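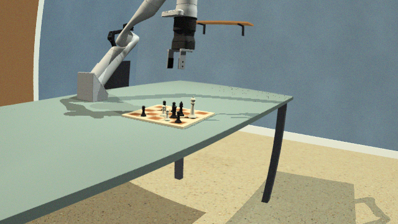

*Arm and small chessboard on a grey-green table.*

**Flarnness Ceramics Study Group: minutes of the June meeting**

Present: Jinfeng Zhong (chair), Rongrong Qian, Yufang Yin, Jiahui Su (minutes). Apologies: Shaohua Dong.

**1. Previous minutes**

Agreed, with one correction. Under item 3, "tin glaze" should read "lead glaze".

**2. Marks register**

RQ reported that the register of Enonon salt-glazed jars now holds 820 entries. Of these, 19 have an impressed mark that does not match any recorded workshop. YY thought that the mark with a double bar was a worn stamp of the Yuan pottery and not a separate maker. JZ asked for rubbings before any entries are merged. The double-bar entries stay as "unassigned" until then.

Base diameters are to be given in millimetres only. Older entries in inches will be converted, with the original figure kept in the notes column.

Action: YY to supply rubbings. RQ to convert the older entries.

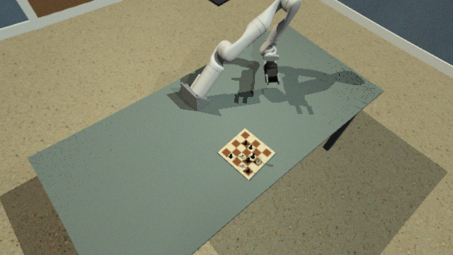
*Table from above, chessboard nearer the middle.*

**3. Likau jug**

The jug was passed round. Height 30 cm, grey body, brown dip to the shoulder, strap handle. The lower handle join has been filled and overpainted. JS noted that the fill shows under ultraviolet light and covers part of an incised line. YY proposed removing the overpaint. RQ was against this without a test patch. Agreed: test patch on the inner face of the handle, result to be brought to the next meeting.

The attribution to Likau rests on the clay colour alone. It will be recorded as "Likau type".

**4. Display case**

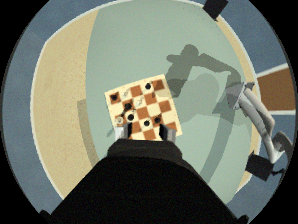
The present case lining is a dark red felt, which makes the brown-dipped wares hard to read and sheds fibres onto unglazed foot rings. JZ asked for a matt lining in two tones. RQ suggested pale sage green for the main field with a sandy-tan section to its left, as on the tabletop shown, with grey wares on the green and the white slipware on the tan. YY preferred a single colour. Carried, three to one. The shelf spacing is unchanged.

Action: JS to get fabric samples in both colours. SD to be asked for the case dimensions.

**5. Any other business**

Loan forms: 4 still outstanding. JS to send reminders.

The meeting closed at 8.40 pm.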